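# Visit to the Lultevix works at Greltlow: how the garment cell is set up and looked after

Members of the Automation Study Group visited the Lultevix works at Greltlow in May. The purpose of the visit was to learn how a two-armed cell for handling clothes is maintained from one shift to the next. The group had asked in advance to see the routine work of the cell and to be spared the usual sales presentation, and our hosts kept to that request throughout. This report records what was shown and said, and is offered to members who run or intend to run similar equipment.

## The site and the cell

Lultevix occupies two buildings at the northern end of the Greltlow estate. The larger is given over to stores and dispatch. The smaller, known on site as the Pelletier building after the street it faces, holds the workshop, a parts room and the test cells. We were received at 9.30 and issued with eye protection and visitor badges before entering.

The cell we had come to see is called Uvow. It consists of two arms working over one table, with garments hung to one side and a container for small items. Its task is to handle hanging and folded clothing of mixed kinds and to place cloths and small articles where they are wanted. It is used at Greltlow as a trial cell, and the maintenance rules are written there before being passed to customers. It completes 240 handling cycles in a normal working day, with a pause at midday for cleaning.

The staff explained that soft goods place unusual demands on a machine. A metal part is the same shape each time it is presented, whereas a shirt seldom is. The fingers therefore close on fabric at many different angles and wear unevenly. Much of the care given to the cell follows from this one fact.

## Setting up at the start of the shift

The first work of the day takes 35 minutes and is carried out by one technician, with a second present at the controls. It is done in the following order.

1. The power is isolated and both arms are checked by hand for play at the wrist.
2. The gripper fingers are wiped with a dry cloth and inspected along their upper rims.
3. Cables are followed from the connector back to the arm, and any clip that has moved is put back.
4. Power is restored and each gripper is opened and closed slowly through its full travel.
5. Each arm is brought to its reference position, and the reading is compared with that of the day before.
6. Garments are hung and the table is laid for the first run.

The technician signs a card for each step. The cards are kept in the parts room and may be read by anyone on the shift. We were shown a month of them and noted that remarks had been written in plain words, such as "left finger stiff at the end of travel" or "clip loose again". Our hosts regard these remarks as more useful than the tick boxes beside them, and have removed several boxes from the card in the past year to make more room for writing.

## The cell at work

Once the morning checks had been signed, we were invited to follow the work from the control desk, where the view from the wrist of one arm is shown on a screen. Operators use this view to judge how the fingers meet the article being held, and the maintenance staff use it to look for wear without stopping the cell. Small scuffs can be made out along the rims of the black fingers, with the edge a little lighter where the material catches the light. A curved cream tube rises from the gap between them, while the second gripper reaches in towards a light blue cloth beside the teal container.

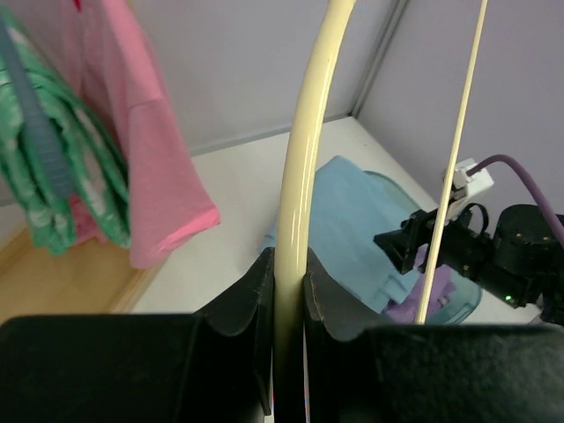

## Care of the fingers

Light scuffing of the finger rims is accepted and recorded. A finger is changed when the wear can be felt with a fingernail, or when it has served 2,000 cycles, whichever comes first. Fingers are always changed in pairs. Our hosts had at one time changed them singly, and found that a new finger set against a worn one tended to pull thin fabric to one side.

The change itself was demonstrated on a spare gripper at the bench. The screws are loosened in turn, the old pair is lifted away, and the seating faces are cleaned before the new pair is fitted. Oil is kept well clear of this work, as the smallest trace will mark a pale garment. After fitting, the gripper is closed on a strip of paper, which should be held evenly along its width. The bench at which this is done is plain and well lit, and the tools are laid out in the order of use.

## Cables and connectors

Cables were the subject of the longest discussion of the day. On an arm that reaches across a table, a cable must have enough slack to follow the movement, yet a loop that stands too high may catch on a sleeve or a strap. The rule at Greltlow is that each new cable is run through the full set of movements at low speed, with a technician watching the loop and a hand on the stop button.

Connectors are pressed home by hand each morning and replaced if they no longer click. The parts room holds 68 listed items for Uvow, and cables and connectors make up the larger share of them. A faulty cable is labelled and kept for inspection at the end of the month.

## Points raised by members

Members asked whether the wrist view could replace inspection by hand. The answer was that it could not at present. Bright, even lighting helps a good deal, but fine wear on a dark surface is easily missed on a screen, and stiffness cannot be seen at all.

A further question concerned the time lost to the midday clean. Lint is removed from the joints and the table is wiped down, and the cell is out of use for the length of the lunch break. Lultevix has tried moving this work to the evening and has returned to the earlier arrangement, as faults in the afternoon had increased.

The group also asked for a copy of the shift card. A blank version has been supplied and may be obtained from the Study Group office on request. The visit closed at 15.45 with tea in the Pelletier building, and the group wishes to thank the staff at Greltlow for the time they gave.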